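Get Involved > Open Calls > Kirnville Kitchen Study

Filed under: Paid Participants, Food & Home

We need 50 households in Kirnville to write down what they eat, what they throw out and what they paid for it. The study runs for 6 weeks, starting in September. You get $189 at the end if you hand in all of your weekly sheets, and a smaller share if you hand in at least half.

You have probably read that the average family could save a small fortune by planning its meals. Jollar, our little research office in Altbridge, has spent a good part of the past year trying to find out where those claims come from. Mostly they come from other articles making the same claim. A few rest on surveys where people were asked to remember what they threw away last month. I can't remember what I threw away last week, and I doubt you can either.

So we want records made on the day, by people who have no reason to look good. If you let a bag of salad turn to soup in the drawer, write that down. If you meal-planned for two days and then ordered pizza, write that down too.

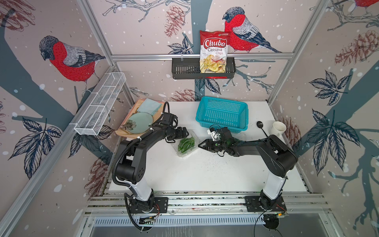 Half of the households will be given a meal planner and asked to use it. The other half will shop the way they always have. Which half you land in is decided by draw, and please don't ask to be moved. We had a lot of that in the Zapata pilot and it made a mess of the numbers.

Who can apply: anyone over 18 who does most of the food shopping for a home of two or more people. You don't need to be a good cook. We would like fewer keen cooks, to be blunt, as they always sign up first. If you sell meal kits, diet plans or planning apps, this isn't for you.

What it takes: keep your receipts, fill in one sheet a week, and weigh what goes in the trash on a scale we lend you. Cheuk-hei Mok, who ran the sheets in Zapata, puts it at ten minutes a day. I think that is hopeful. Plan on twenty.

We can't promise you will save a cent. The flyer we mailed to 3,000 addresses had a line about "smarter shopping" that I asked to have taken out, and it went to print anyway. Please ignore it.

To apply, pick up a form at the Kirnville library desk before 5 p.m. and leave it in the Jollar box. Mark it for Juwita Oei. If you're chosen, we will call you. If you're not, we will send a short note saying so.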